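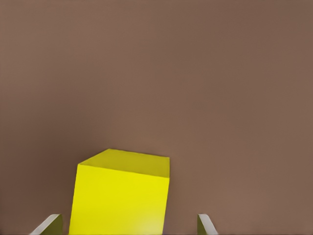 I switched internet providers this month after nine years with Taltik. The bill had crept up every spring, and when it passed what I pay for groceries in a week I called to ask about a lower plan. They offered me a sports package instead. I don't watch sports.

The new company is Ternico. Signing up took one phone call. Annick Petrenko two doors down has had them since last year and told me the speed is fine but the app is useless, so I skipped the app.

Canceling Taltik was the slow part. I was transferred five times and kept on hold for 30 minutes before the last transfer. The man who finally handled it was polite and gave me a confirmation number ending in 787. Write yours down. I needed mine again a week later when they billed me anyway.

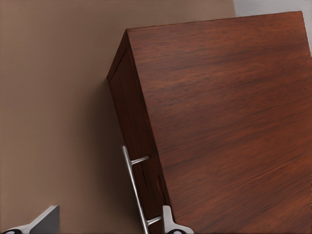 Page last changed: 30 Aug 2026

The Ternico installer came at the start of his window and was done before lunch. He ran a new line in from the side of the house and left the old one alone - I still have to cap it. My download speed is better in the back bedroom and the same everywhere else. Video calls with my sister have stopped freezing.

We did lose two channels I liked. One of them carried the old Plarkus cooking shows, and I haven't found those anywhere else yet.

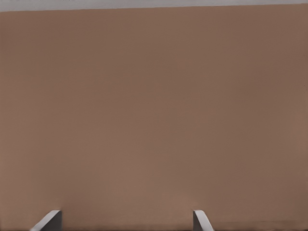
Returning the old box

Taltik wants the box, the remote and the power cord back by the end of September. You can mail it or take it to the counter at Ekinci on the main road. I took mine in - seven people ahead of me, all holding the same box. Ask for a paper receipt and check that the serial number on it matches the sticker.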